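Household Textiles, evening course
Handout 4: Looking after knits, fleece and anything with stretch

Welcome back, everybody, and thank you for bringing in such a splendid heap of tired jumpers last time. I promised to write up the part we rushed through before the tea break, so please read this before you come to the Boller room again, and bring a garment of your own with a stretchy part in it.

Let me begin with the fibre, as I always do. Wool has a natural crimp, a sort of springy wave, and if you stretch it gently and let go it wants to return. Cotton has much less of this, so a cotton knit gets its give mostly from the loops, and once the loops have been dragged out of shape they need a wash to pull them in again. Polyester fleece is different again – it is a knitted cloth that has been brushed until the surface stands up, and the air held in that fluff is what keeps you warm. Flatten the fluff with a hot iron and you will not get it back, however nicely you ask.

For washing, 30 degrees is plenty for most of what we handle on this course. Turn fleece inside out, close any zips, and go easy on the softener, which coats the fibres and makes them lie down. Those of you who use the Garetti liquid we tried in December can halve what it says on the cap in a soft water area like Trorkport. If the rinse water still feels slippery, rinse again.

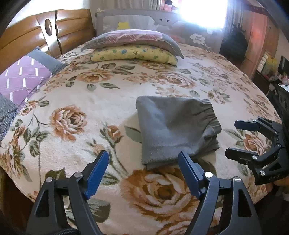
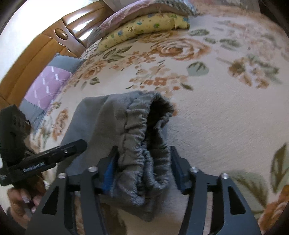 Elastic deserves a little talk to itself. Most of it is a rubber or elastane core wrapped in polyester or cotton yarn, and it is the core that ages. Heat is hard on it, and so are bleach, body oils and strong sunlight, which is why swimwear gives up so early. When elastic is sewn into a casing or straight on to the cloth, the fabric is longer than the elastic at rest, and the spare length has to go somewhere, so it gathers into puckers like the ones at the waist of the grey garment. Run your thumb along a waistband of your own and see whether the gathers are even. If they are crowded in one place and sparse in another, the elastic has probably twisted or come adrift inside, and a few stitches at the side seams will usually hold it once you have eased it straight.

To test for wear, stretch the band gently to its full width and let it go. Healthy elastic comes back at once. If it creeps back, or you hear a faint crackle, the core is breaking down and it is time to replace it. We shall do this together with the Ashour tape, in the 2 cm width, and I will have bodkins and safety pins for anyone without.

For drying, keep fleece and elastic out of the tumble dryer if you possibly can, or choose the coolest setting. Heavy knits dry flat on a towel. Trousers can go on the line, pegged at the hems.

For next time: one garment, matching thread, and your notes on fibre crimp, please.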